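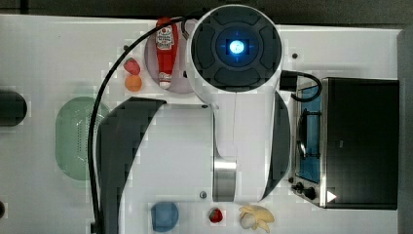

ok quick one from me, am between trains so sorry for typos

re the reading room at Veltside. I went over yesterday to look at the shelves before the move and it is not as bad as people were saying. Damp in the back corner yes. Local history section fine. Periodicals fine except the bottom row, which I would not put my hand in again.

Answering in order:

> The catalog export from Letar came through with 3,694 records. Does that match what we have in the old card drawers? Also the shipping quote says 50 boxes and I don't see how that covers the bound newspapers.

Export: no, doesn't match. 356 of the cards never got typed in, they're the ones with the green tabs, pamphlets mostly, plus the Ledesma bequest. I have the drawer list at home and will send tonight. Please don't anyone start re-numbering till then!! Last time we ended up with two sets of shelfmarks and I'm still finding the wrong labels.

Boxes: 50 is for books only. The newspapers have to go flat, tied between boards, they won't go in a box that size anyway. Over 40 volumes, the older ones with spines gone. Need a van with a flat floor and somebody willing to drive slowly.

> Can we agree on what gets weeded before the move and not after? My vote is to drop the duplicate encyclopedias and the travel guides.

Encyclopedias, yes, go. Travel guides, please wait. The ones from before the bypass have street maps of Lolside you can't get anywhere else, and people do come in asking for them. I had two in November alone, one tracing a bakery and one with a boundary dispute. Keep anything with a fold-out map, drop the rest. Takes an afternoon.

> Do we close over the holidays or keep the Lolside counter going?

Close. Heating's off in the stairwell, the returns box can take what comes in. Somebody needs to empty it though, it jams when full and then the books sit out in the rain. I can do the first week but not the second.

Other stuff
- the key to the map cabinet is on the hook by the sink, NOT in the desk
- acid free tissue, we have one roll left, order more
- the long ladder belongs to the building and stays
- whoever borrowed the hand truck, bring it back please

Haven't looked at the insurance form yet. Does it want replacement value or just a total? If replacement then the Ledesma things need their own line, there's no price for half of them and I'm not going to make one up.

train's here. more tonigth

December 21, 2018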